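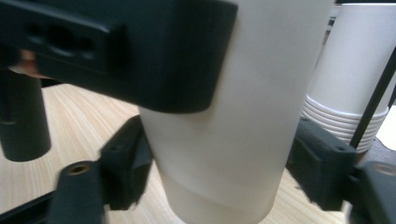 Handgeführter Greifer mit Pappbecher, Arbeitsstand der Projektgruppe

Protokoll der Sitzung der Arbeitsgemeinschaft Robotik
Projekt Kondora – Greifen und Vereinzeln von Bechern

Datum: 26. November 2022
Ort: Werkraum, Schulzentrum Skirnov
Anwesend: 14 Mitglieder, zwei Betreuende
Protokoll: Schriftführung der Arbeitsgemeinschaft

TOP 1 Begrüßung und Genehmigung des Protokolls

Die Leitung eröffnet die Sitzung und stellt die Beschlussfähigkeit fest. Das Protokoll der Oktobersitzung wird mit einer Änderung genehmigt: Unter TOP 3 ist »Greiferbacke« durch »Greiffinger« zu ersetzen.

TOP 2 Stand der Aufnahmen

Die Gruppe Datenerfassung berichtet. Bisher liegen 2.194 Durchgänge vor, von denen 604 auf die Becheraufgabe entfallen. Der Rest verteilt sich auf die Aufgaben Sortieren und Ablegen. Bei der Durchsicht wurde festgestellt, dass die Bezeichnung der Dateien nicht einheitlich erfolgt. Die Gruppe legt bis zur nächsten Sitzung eine verbindliche Regelung vor.

Zur Griffhöhe bestehen unterschiedliche Auffassungen. Ein Teil der Gruppe spricht sich für einen Griff dicht unter dem Rand aus, ein anderer für die untere Hälfte des Bechers.

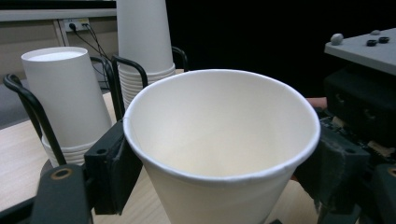

Nach Aussprache wird festgelegt, beide Varianten bis zum Jahresende getrennt zu erfassen und erst danach zu entscheiden. Abstimmung: einstimmig. Verformte Becher sind auszusondern und nicht in den Stapel zurückzulegen.

TOP 3 Wettbewerb in Dukbridge

Die Anmeldung der Arbeitsgemeinschaft ist bestätigt. Zugelassen sind 4 Personen je Mannschaft – Ersatzmitglieder können benannt werden, nehmen jedoch an der Vorführung nicht teil. Die Besetzung wird in der nächsten Sitzung beschlossen. Die Firma Ó Dálaigh hat einen Zuschuss zu den Fahrtkosten in Aussicht gestellt; eine schriftliche Zusage steht aus.

TOP 4 Material und Wartung

Die Gruppe Mechanik weist auf den Verschleiß der Greifbeläge hin. An beiden Fingern sind die Kanten abgenutzt, auf einer Seite löst sich der Belag. Der Austausch erfolgt vor der nächsten Aufnahmereihe. Der Becherspender mit Holzfuß und Metallstäben bleibt unverändert im Einsatz. Seine Stellung auf dem Tisch ist künftig mit Klebeband zu markieren.
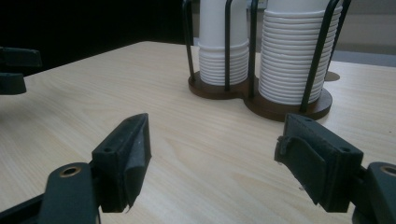 TOP 5 Verschiedenes

Der Schlüssel zum Materialschrank ist nach jeder Übungszeit im Sekretariat abzugeben. Der Antrag auf eine zusätzliche Übungszeit wird vertagt.

Die Sitzung wird ohne weitere Wortmeldungen geschlossen. Der nächste Termin wird durch Aushang bekannt gegeben.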